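로봇 조작 시스템 실습 강의 노트 6
시뮬레이션 환경 패키지 평가: Stallgate

이번 주 범위
지난주에는 직접 만든 장면 파일로 그리퍼를 움직였다. 이번 주부터는 상용 패키지를 하나 골라 검토서를 쓴다. 검토 대상은 Skomness사의 실내 시뮬레이션 패키지 Stallgate이며, 실습실 컴퓨터에는 교육용 라이선스로 설치되어 있다. 과제 2는 이 노트의 항목 순서를 따라 작성한다.

1. 제품 구성
Stallgate는 세 부분으로 나뉘어 판매된다. 기본 엔진, 실내 장면 묶음, 그리고 손목 카메라 모듈이다. 기본 엔진만 구입해도 로봇 팔과 두 손가락 그리퍼 모델은 들어 있다. 장면 묶음에는 방 358개가 포함되며, 벽과 바닥의 재질은 장면을 불러올 때 무작위로 바뀐다. 손목 카메라 모듈은 따로 구입해야 하고, 실습실 라이선스에는 포함되어 있다.

경쟁 제품인 Billow는 장면 수가 113개로 적은 대신 물체 모델이 더 세밀하다. 접촉 계산을 주로 볼 사람은 Billow 쪽 자료도 같이 읽어 두기 바란다. 이 강의에서는 시각 입력을 쓰는 조작 정책이 주제이므로 장면의 다양성을 우선해서 Stallgate를 골랐다. Sydorenko 저장소에 올라와 있는 무료 장면 변환기를 쓰면 Billow 장면을 Stallgate로 옮길 수 있으나, 조명 설정은 옮겨지지 않는다.

2. 설치와 첫 실행
실습 계정으로 로그인하면 실행 파일이 이미 경로에 잡혀 있다. 개인 노트북에 설치하려는 사람은 라이선스 서버 주소를 조교실에서 받아 간다. 첫 실행에서 셰이더를 컴파일하는 데 시간이 걸린다. 실습실 사양에서 18분이 걸렸고, 두 번째 실행부터는 바로 뜬다. 컴파일 중에 창이 응답 없음으로 표시되어도 종료하지 말 것. 중간에 끊으면 캐시 폴더를 지우고 처음부터 다시 해야 한다.

장면을 불러올 때는 난수 시드를 반드시 적어 둔다. 시드를 지정하지 않으면 실행할 때마다 재질과 벽 장식이 달라져서, 검토서에 쓴 내용을 다른 조가 재현할 수 없다. 시드 값, 장면 번호, 엔진 버전 세 가지는 검토서 첫 쪽에 들어가야 한다.

3. 손목 카메라 모듈
손목 카메라는 그리퍼 본체에 고정되어 있고 손가락 쪽을 바라본다. 따라서 손가락 두 개는 어떤 자세에서도 화면에 남고, 방은 손목의 회전에 따라 기울거나 뒤집혀 보인다. 초보자가 가장 많이 틀리는 부분이 여기다. 화면의 위쪽을 세계 좌표계의 위쪽으로 생각하고 명령을 주면 팔이 엉뚱한 방향으로 움직인다. 카메라 좌표계와 세계 좌표계 사이의 변환 행렬은 매 단계마다 상태 정보에 같이 나오므로, 눈으로 짐작하지 말고 그 값을 쓴다.

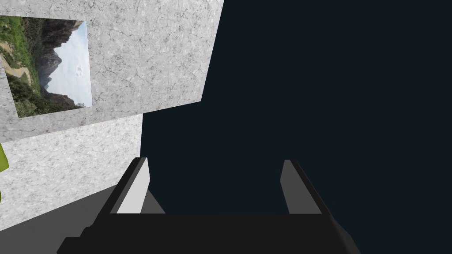
시야각은 설정 파일에서 바꿀 수 있다. 기본값은 넓은 편이라 가까운 물체는 잘 잡히지만 먼 물체는 작게 나온다. 시야각을 좁히면 손가락이 화면에서 차지하는 비율이 커지고, 집을 물체가 손가락에 가려지는 경우가 늘어난다. 과제에서는 기본값과 좁힌 값 두 가지를 모두 시험하고 차이를 기록한다.

장면에 따라서는 방의 구조물이 없는 쪽으로 카메라가 향하기도 한다. 그 방향은 단색 배경으로 렌더링된다. 실제 방에서는 나올 수 없는 입력이므로, 이런 영상이 학습 자료에 얼마나 섞여 있는지가 품질 평가의 한 항목이 된다. 걸러 내는 방법은 두 가지다. 깊이 영상에서 유효 값이 없는 화소의 비율을 계산하거나, 엔진이 주는 분할 영상에서 배경 번호의 비율을 읽는다. 뒤쪽이 간단하고 계산도 빠르다. 기준값은 조별로 정하되 근거를 적는다.

4. 재질과 벽 장식
재질은 석재, 도장면, 목재, 직물 네 계열로 나뉜다. 석재 계열은 무늬가 복잡해서 특징점이 많이 잡히고, 도장면은 거의 잡히지 않는다. 시각 특징으로 위치를 추정하는 정책이라면 재질만 바꿔도 성능이 크게 흔들릴 수 있다. 벽에는 풍경 사진 같은 평면 장식이 붙기도 한다. 장식은 두께가 없는 면으로 처리되므로 충돌 계산에는 들어가지 않는다. 장식의 방향도 무작위 항목에 들어 있으며, 설정에서 끌 수 있다.

무작위화를 많이 켤수록 좋은 자료가 된다고 단정하지 않는다. 같은 물체와 같은 자세를 두고 무작위화를 켠 경우와 끈 경우를 나누어 비교해야 한다. 이 비교가 없는 검토서는 해당 항목을 채점하지 않는다.

5. 그리퍼 모델
손가락은 평행하게 열리고 닫힌다. 명령은 손가락 사이의 간격으로 주고, 힘의 상한은 별도 변수로 준다. 안쪽 패드의 마찰 계수는 기본값이 다소 높게 잡혀 있다. 기본값 그대로 두면 잘 미끄러지지 않아 실제 장비보다 쉽게 물체를 집는다. 과제에서는 계수를 세 단계로 낮춰 가며 성공률을 측정한다.

패드의 밝기는 조명에 따라 좌우가 다르게 나올 수 있다. 색으로 손가락 영역을 분리하는 코드를 쓰면 한쪽만 분리되는 일이 생긴다. 손가락 가림막이 필요하면 색 대신 분할 영상의 링크 번호를 쓴다.

6. 자료 저장
한 에피소드는 영상, 관절 값, 그리퍼 간격, 카메라 자세로 저장된다. 작년 수강생들이 모은 공용 묶음은 거의 3,514개 에피소드이고, 실습실 서버의 읽기 전용 폴더에 있다. 복사하지 말고 경로를 연결해서 쓴다. 영상은 압축 형식이 두 가지인데, 손실 압축을 고르면 석재 무늬의 잔 얼룩이 뭉개진다. 재질 실험을 하는 조는 무손실로 저장한다.

시간 표시는 시뮬레이션 시간과 실제 시간이 둘 다 기록된다. 관절 값과 영상을 맞출 때는 시뮬레이션 시간을 기준으로 한다. 실제 시간을 쓰면 렌더링이 밀린 구간에서 어긋난다.

7. 제품에 대한 잠정 평가
장점은 장면 수와 설정 파일의 단순함이다. 항목 이름이 일관되고, 바꾼 값이 실행 기록에 그대로 남는다. 손목 카메라 모듈도 자세 정보까지 같이 나와서 후처리가 적다.

단점은 문서다. 설명서가 엔진 이전 버전 기준으로 쓰인 곳이 많고, 오류 번호 표가 빠져 있다. 모듈을 따로 파는 가격 방식도 소규모 연구실에는 부담이 된다. 기본 엔진만으로는 이 강의의 실습을 절반도 진행할 수 없다. 각 조는 이 평가에 동의하지 않아도 되며, 반대 의견을 쓸 경우 측정 결과를 붙인다.

과제 2 제출 안내
분량은 그림을 빼고 네 쪽 이내로 한다. 다음 내용을 포함한다.
시드 값, 장면 번호, 엔진 버전
시야각 두 가지의 비교 결과
배경 화소 비율의 기준값과 근거
무작위화를 켠 경우와 끈 경우의 비교
마찰 계수 세 단계의 성공률
구입 권고 여부와 그 이유

파일은 강의 게시판에 조 번호로 올린다. 마감은 10월 마지막 수업 시작 전까지이고, 늦게 낸 검토서는 하루마다 감점한다. 실습실은 오후 9시까지 열려 있으며, 긴 작업을 걸어 둘 때는 예약표에 조 번호와 예상 종료 시각을 적는다.

다음 주에는 이번에 저장한 자료로 간단한 집기 정책을 학습시킨다. 각 조는 에피소드 폴더가 정상적으로 열리는지 미리 확인해 온다.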